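Can Thai numbers wander away from their nouns?

Yhon Ayala
Posted in Syntax and word order – 371 views

I'm in my first semester of Thai and I've fallen completely in love with classifiers! The basic pattern I get: noun, number, classifier, so "three students" is nakrian saam khon (student three CLF). But then my reader gave me this:

nakrian maa saam khon
student come three CLF

The verb is right in the middle! Is this the same thing as English "the students all came", where "all" gets separated from its noun? And can I do it with any noun in the sentence? I have a short presentation on Saturday and would love to use this if I've understood it.

Shota Sakamoto

Great thing to notice! Yes, people usually call this quantifier float, and it turns up in lots of classifier languages. Japanese has it too: gakusei-ga san-nin kita, "three students came", with the case marker sitting between the noun and the number.

I'd be careful with the English comparison, though. English floats "all", "both" and "each" but not plain numbers. "The students three came" is out for me. So it's the same family of puzzle, maybe not the same puzzle.

For the Japanese side, look up what people say about subjects with an object in between. Gakusei-ga hon-o san-nin katta ("three students bought books") is the classic bad example, but speakers vary a lot on it, and I find it better with a pause. Try it on your friends, it's so much fun.

Amnuay Saithong

yes it's fine, we say it all the time. thuk khon ("every" + CLF) also works after the verb
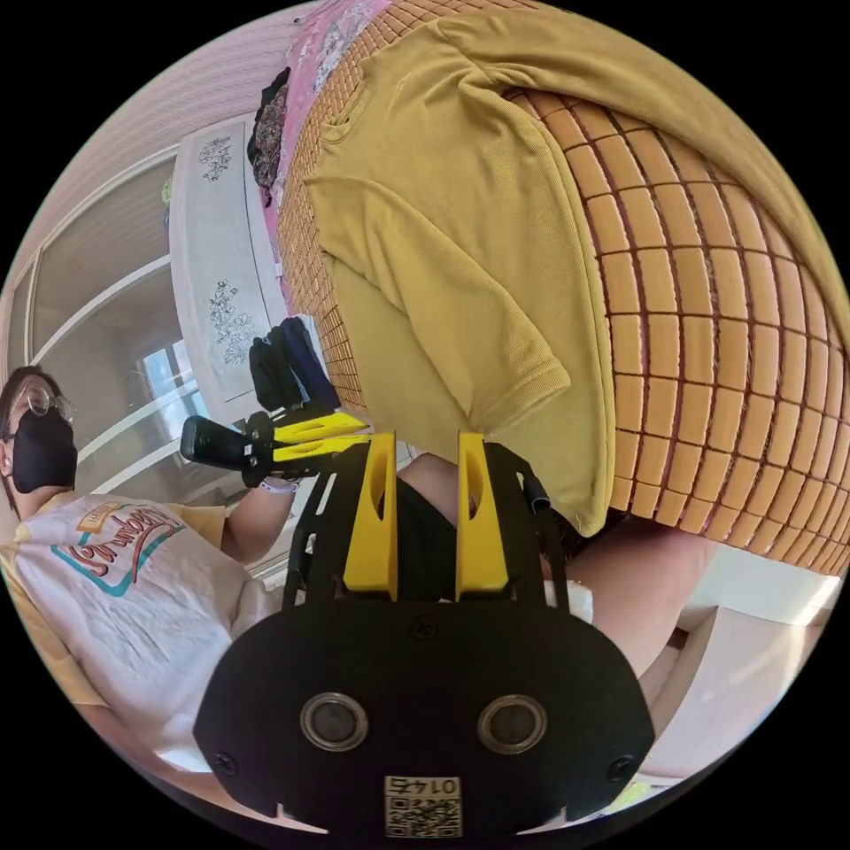
Usa Limsakul
Member, Watunville – 47 answers – edited in November

Adding to Amnuay: nakrian maa thuk khon, "the students all came", is probably your closest match to the English, so I'd open the talk with that one! Also try it with the number one. Khon nueng, with the number after the classifier, often feels like "a certain person", while nueng khon feels more like counting. Good luck, and please post your handout – I'd love to read it.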